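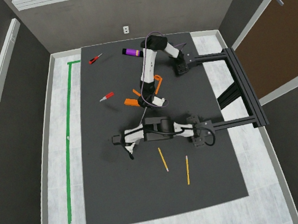
A tool library is a lending service that holds hand tools, garden tools and small power tools for its members to borrow. Most charge a yearly fee and a small fine for late returns. The term is also used for a shelf of tools kept inside an ordinary public library.

Early schemes were small. The one at Filthorpe opened in a former dairy with 139 items, mainly saws, spanners and planes. It lent to residents of the parish only and closed each winter until March. The Gidey scheme took a different line and lent to anyone with a local address, and by its second year it had 2196 loans on its books.

Loan periods differ with the kind of tool. Hand tools usually go out for a week or two, while sanders and drills have to be back within 2 days. Ladders are often left out altogether on insurance grounds.

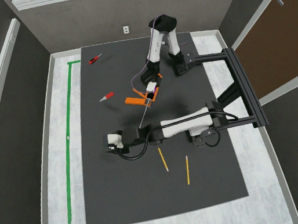 Yanti Simanjuntak has argued that short loans put off beginners, who tend to need a second weekend to finish a job, and that fines do little to bring tools back sooner. Stundholm dropped its fines and now sends a reminder by post.

Cataloguing is mostly done by card or with library software. Jarnix, a program written for small collections, handles up to 1000 items and prints a tag for each one - older schemes stamp a number into the handle instead.

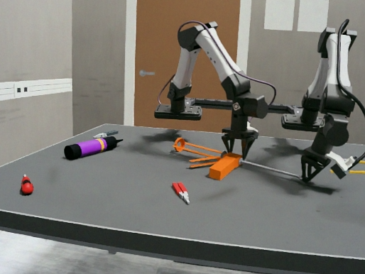

Hand tools on a grey table top.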